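# Chapter 3: How Much Is in the Bottle?

Sooner or later every trade has to agree on what a litre is. Brewers had to, apothecaries had to, and the people who sold lamp oil put it off for as long as the law allowed. This chapter is concerned with volume: how we came to measure it, how badly we still do it at home, and why a recipe that asks for "a cup" has started more family quarrels than most wills.

Volume looks like the easy one. Length needs a straight edge and weight needs a balance, but anybody can fill a jug. The trouble starts when two people fill the same jug. Water clings to glass and climbs a little at the sides, so the surface is curved, and one reader takes the top of the curve while the other takes the bottom. Both are sure. In the market town of Magyar, where much of this chapter is set, the oil sellers read the top when selling and the bottom when buying, and built some very handsome houses.

The town's answer was the Nollier measure, a squat copper pot holding 900 millilitres by our reckoning. It was kept chained to a wall, and any buyer could demand that a purchase be poured into it. Sellers replied by pouring very slowly on cold mornings, when oil is thick and a good deal of it stays behind in the seller's can. We shall return to them in Section 3.2, with some admiration.

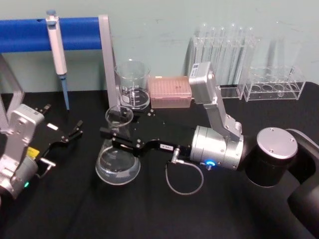

*Department of Weights, Measures and Everyday Science, Dotero College*

A beaker has marks printed on its side, and students tend to believe them. They are meant as a guide. A beaker is for holding and mixing, and its marks will tell you whether you have plenty or not much. When the amount matters, reach for a pipette, which was designed by someone who had met students.

Small volumes bring a change of unit. There are 1000 microlitres in a millilitre, and 1000 millilitres in a litre, so a slip of one step turns a drop into a drink. Kheri Masanja, who wrote the exercises for this chapter, once ordered 4000 millilitres of vinegar for a class that needed four. The exercises on pickling date from that term.

Before reading on, find 3 cups or mugs in your kitchen and fill each with what you consider "a cup" of water. Pour them one at a time into a measuring jug and write down the results. Hậu Quách's worked answers are at the back of the book, but please do the pouring first.

## 3.1 The cup, the spoon and the pinch

Spoons are older than any law about them. The Tostinance household book gives its medicines by the spoonful and never says which spoon, though it is very strict about the phase of the moon.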